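4. Placing the Oven and First Use

1. Put the Plestance on a flat, firm surface. Leave a hand's width of air on both sides and more at the back.

2. Plug it straight into the wall. Extension cords are for holiday lights.

3. Wait for the display. If it stays dark, check the plug before calling Grullard – we will ask. 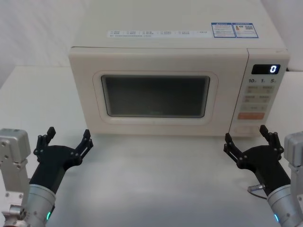 4. Heat a mug of water for one minute to make sure the oven works. Tea is optional.

Note: The clock forgets everything after a power cut. Set it again (page 68) or learn to live with midnight.

CAUTION: Do not run the oven empty. Do not dry socks, phones or pets in it. Foil is also a no – yes, even a little bit.

For error code 581, see Troubleshooting.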